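Wrist camera masking: static polygon or render from URDF?
Forum: Perception and Calibration

lhawthorne
We run Jirketti as the planner on a single arm with a small camera at the wrist. The depth cloud goes straight into the collision map. At some wrist angles the planner refuses to leave its start state, reporting collision with an unknown object 30 mm from the gripper. The unknown object is the gripper.

Our self-filter is a static polygon drawn by hand in March. It covers the housing along the top of the image and the four tabs under the grip pad. It does not cover the arm link, which takes up most of the right half in some poses.
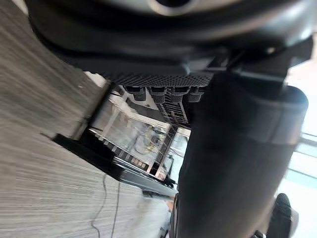

Vratislav Vávra says a static polygon can only mask what is fixed relative to the camera. Anything on the other side of a joint has to be rendered from the model at the joint state matching the image stamp. Draw the polygon for the housing and tabs if you like, but the link needs the URDF.

stesberg_user
Disagree that rendering is always worth it. We tried it on Uvach and the mask trailed the link whenever the wrist moved quickly. A fat polygon plus a minimum depth cut-off got us to zero false starts in 100 runs. You lose some field of view. We could live with that.

lhawthorne
I can't give up the right side. With the link masked generously there is not much left to plan against on that half, and there's a window over there that already gives poor depth.

vvavra
The trailing mask is a timestamp problem. Check whether you look up joint state at image arrival or at exposure. Ours was late by 428 ms until we fixed the driver. After that, 10 px of padding was enough.

stesberg_user
Fair, we were using arrival time. I still wouldn't trust it near glass or a glossy surface. Those returns are bad with or without a mask, and people blame the self-filter.

rothe_k
Also look at your collision mesh. If it's the simplified one, the collar on the link may be missing and you'll get a thin ring of points around it. Use the visual mesh for the mask and keep the simple one for planning. Ours has 3850 triangles and renders fine on the onboard GPU.

lhawthorne
It was arrival time here too. Switched to the exposure stamp and the visual mesh. Start state now passes at the angles I've tested. Still seeing stray points on the window side, will open a separate thread for those.

Laurier Hawthorne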